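Notes > Dogs > Kit

The harness I bought for Kumsa in April has now been adjusted three times. He is a narrow whippet cross with a deep chest, and most size charts go by weight, so he falls between two sizes in nearly every brand. The Savimex chart uses girth and got closest. 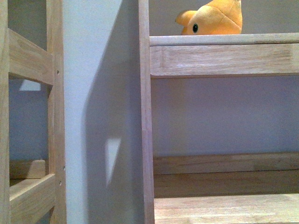
Girth should be taken behind the front legs, at the deepest point, with the dog standing square. Mine won't stand for a tape, so I practised first. A raised head keeps the back level. Take 3 readings and use the largest. Webbing slips a little under load, and I re-check the sliders every 100 km walked.
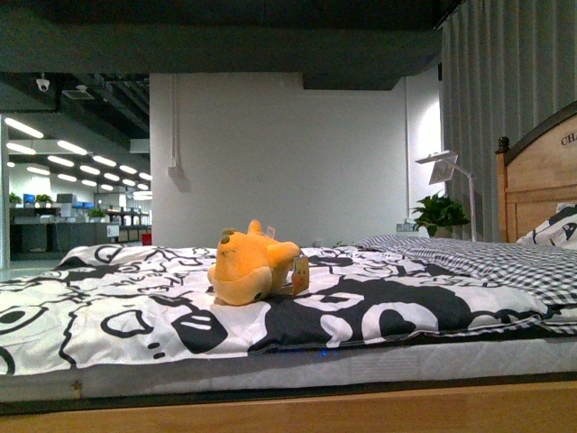

Filed under: Harnesses and leads

The front clip reduced pulling but turned the chest strap off centre. Ayantu Gebru suggested a double-ended lead, clipped front and back, and the strap now stays put. Rubbing behind the left elbow cleared up in 7 days.

Recent notes
Slip leads and thin necks
Washing a waxed dog coat
Crate mats compared

Contact | © Lachlan Treloar | Back to top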